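Timska Community Help > Picking and packing > Grippers

Is the Hirnard two-finger kit suitable for cartons kept in deep bins?

Posted by PackroomLead

Our organisation is reviewing the Hirnard gripper kit for a small dispensary packing bench. The stock consists of light printed cartons, stored upright in plastic bins with rounded rims. The supplier's trial service runs for 60 days. We would appreciate advice on whether the fingers can reach a carton without fouling the bin wall, and whether the printed faces are likely to be marked.

2 replies

Iason Tzavaras

We completed an evaluation of the same kit at our Jestudum site in April and have retained it. Tall cartons standing on end suit it well, provided there is clearance on both sides for the finger pads. The pads are ridged, and we recommend setting the grip force at the lowest value that holds the carton – the factory setting is too firm for thin board.

The wrist camera is included in the kit and is worth using during set-up. It shows both pads and the carton between them, so the operator can correct the approach before closing. 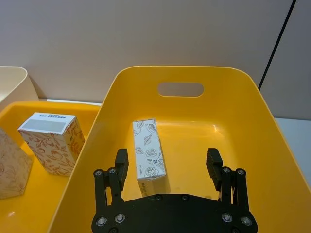

Settings we would suggest

Open the fingers fully before entering the bin. Approach from the open side and keep the palm plate clear of the rim. Where a carton leans, align the wrist to the carton and not to the bin. Our grip force was set to 49 on the controller scale. Colour and gloss of the bin made no difference to our results, although other sites may wish to check this under their own lighting.

The written guide is poor on bin work. Chatzigeorgiou, the distributor, supplied a better one on request.

benchtop_mb

We had the older model and it was fine. Cannot comment on cartons, as ours handled jars. Ask whether the trial includes spare pads – ours did not, and the replacements were slow to arrive.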